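How do small business award nominations work in Undale?
Asked 14 July 2021

I run a two-person candle studio in Vultthorpe and a customer just told me she wants to put us up for the Undale new business award. I'm thrilled! Can she do it, or do I have to enter myself? And do we count as new if we opened in January of last year?

2 answers

Answer 1 – accepted

Congratulations, what a lovely thing to hear from a customer! Yes, she can nominate you. When my print shop was up for it, the nomination was a short form and then they emailed me the longer one. You get 510 words to tell your story, so write it long and trim it down. I'd lead with how you started, then your sales, then your plans. Ours was nearly 200 words over on the first try and the cutting made it so much better.

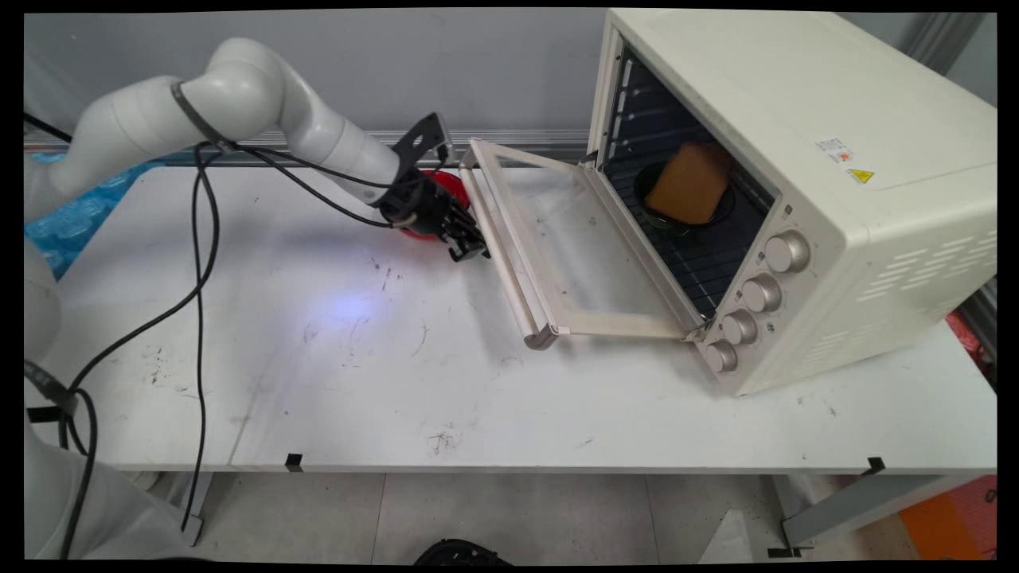 What counts as new

Under three years of trading when I entered, so you should be fine, but check this year's rules. They go by your registration date – have that paper handy. The entry fee was $70 and the dinner ticket was $90 on top. Go to the dinner! I met two of my best customers there, plus the folks from Dundier who now do all our boxes.

Answer 2

we entered through Machala and it was free, different award though. good luck!!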